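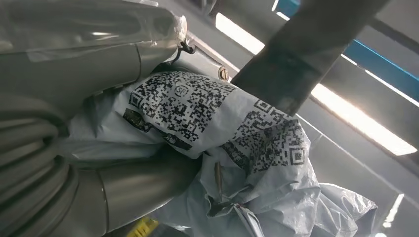 Trinidad Bustamante wrote to ask why I keep courier bags once the parcel is out, and whether a drawer full of crumpled plastic doesn't drive me up the wall. Well, yes, it does a little! But I've mailed so much stuff since February (mostly sweaters I'm selling off before the move) that buying new mailers every time started to feel silly.

So I save the light gray and white ones, the kind with the big QR codes printed all over. I slit them along the top, very carefully, then turn them inside out so the old codes don't confuse anybody at the counter. A strip of wide tape across the opening and off they go – I've got 20 flattened under the bed right now, which my sister thinks is a cry for help.

The wrinkles don't matter much, by the way. I press the bags under the Calvo cookbook overnight and they come out flat enough to fold. Anything with a long rip gets cut up for wrapping shoes.

Still to pack: 3 coats, the blue lamp, and that awful Prekia teapot, which I'm keeping out of pure stubbornness. Does anyone have a good way to wrap a spout? Bubble wrap keeps sliding off mine.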